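首页 | 人物 | 居所 | 手艺 | 订阅

那个水槽柜,和它的主人

Obsa Abera 不喜欢别人把他的公共茶水间叫作“厨房”。“厨房是要做饭的,”他说,“我们这里最多烧水,偶尔有人煮面,煮完还不承认。”

他管着 Kolura 工作楼的日常杂务,已经 13 年。所谓杂务,包括换灯管、催房租、找回失踪的杯子,以及最近这件事:给楼里的水槽区换一套柜子。旧柜子的门板一开就掉,掉了两回之后,大家学会了不开。

“里面放着什么,没人说得清。”Abera 说,“拆的时候找到一包茶叶,闻了闻,我决定不追究年份。”

新柜子是白色的,正面带弧度,从 Firholm 的展厅里挑来。弧面是他坚持要的。他的胯骨跟旧柜子的直角打了 5 年交道,没赢过。至于黑色拉手,他起初嫌太显眼,用了一阵,改口说显眼也好,至少没人再抠着门缝开柜子。

水龙头是银色的,高高弯过台面。我问他为什么选这么高的,他看我的眼神像在看一个从没洗过汤锅的人。

“矮龙头只能洗杯子。你把锅歪着塞进去,水就顺着袖子流到胳膊肘。”

有人劝他顺便把后面那堵砖墙刷白,理由是“显得干净”。他没答应。红褐色的砖,砌着一块块凹进去、颜色更深的方格,他说这是整栋楼唯一有点想法的地方。“刷白了,就跟天花板一样了。”天花板是白色波纹板,管子走在外面,配日光灯,他对此的评价是:“漏水的时候找得快。”

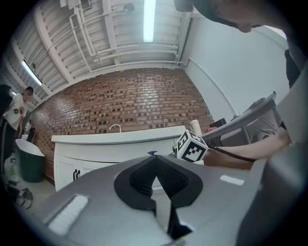
台面归谁管

柜子装好两个星期,争端就来了。隔壁做布料样品的 Adugna 工作室觉得台面可以临时放东西,Abera 觉得“临时”是这栋楼里最长的时间单位。双方谈了一下午,结果是:可以放,下班前拿走。

“执行得怎么样?”

“你下午五点来看,很好。你六点来看,也是那些东西。”

深绿色的垃圾桶配了白盖子,这也是他的主意。没有盖子的时候,人人都自认为投得很准。现在要先揭盖,大家反而肯走近两步。地上的线他就不那么有把握了,楼里的人总有东西要接电,他每次收拾好,过一天又长回来。“像藤,”他说,“我不浇水它也长。”

临走前我问他还想换什么。他想了想,说想给柜子里面贴标签,写明哪格放抹布,哪格放洗洁精。

“会有人看吗?”

“不会。但下次拆柜子的人会感谢我。”说完他去拧了一遍水龙头,又顺手关上了左边那扇柜门。

评论 5 | 分享 2

本站使用 Cookie 以改善浏览体验。继续浏览即表示同意。[接受] [设置]

订阅 Drurnero 通讯,每月一封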